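Notebook, February, morning, 7:40

Continue with the oil tests for outdoor timber. Yesterday I wrote only the numbers, so today I put the thoughts also, before I forget them.

We have now two products on the bench, Delulora and Tundier. Both are penetrating oils, both clear. Hudness wants to know which one they should put in their maintenance plan for the footpaths, and they want the answer with reasons, not only a name. I prepared 4 boards for each oil, all cut from the same old larch plank, and left one end of every board without oil to compare.

Delulora goes on easily. It is thin, it runs into the end grain very fast, and I must come back with the brush after ten minutes and wipe what stays on top. If I don't wipe, it becomes sticky and collects all the sawdust of the workshop. This happened with board 2. I sanded it and started again, so please do not use board 2 for the color comparison.

Tundier is thicker and smells stronger. The window must be open. It took the whole night until I could touch the surface, and the colleague from the Tan workshop told me on the phone that in cold weather they wait two nights. I believe this, our bench is near the heater.

Weighing: the scale was showing different values in the morning and in the evening for the same dry board. I found that one foot of the scale was standing on a wood chip. So all weights from the first evening are crossed out in the table. I repeated them, the reference board is now 3,191 g both times.

Sanding before oil: I used 80 grit on half of the boards and 120 on the other half. With 120 the surface is nicer for the hand but it drinks less oil. For a walking surface I would stay with 80. I tried also 800 on a small offcut, only from curiosity, and the oil stayed on top like water on a plate.

Still open:
Order more lint-free cloths, the old T-shirts leave threads.
Ask Hudness if the boards get salt in winter.
Cut a new board 2.
Put the used cloths in the metal can with water — not in the paper bin, please, they can start to burn by themselves.

Next weighing is tomorrow at 7:40 again, same scale, same place on the bench.

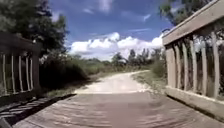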